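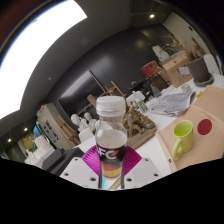

Progress Report: Magbanua Tabletop Examples

25 Jan 2022
By Morfudd Prosser

Print this page | E-mail this page

We promised you 3000 examples and have 500, so the word "progress" is doing some work. Gerrit Molefe records with the hand-held gripper, mostly bottles and mugs. The art room stays as cluttered as we found it - Zukley wanted clutter.
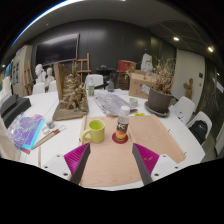 Labeling is slower. Hjalti threw out 71 takes for bad grips, four of them mine.

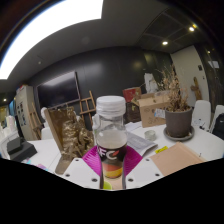 The first training run is set for February. We ask for no more money at this time, a sentence I enjoyed typing.

Comments

Fabrice Delaunay: Can we see the 71?

Hendrik Dlamini: Please keep them. Bad grips are useful to us too.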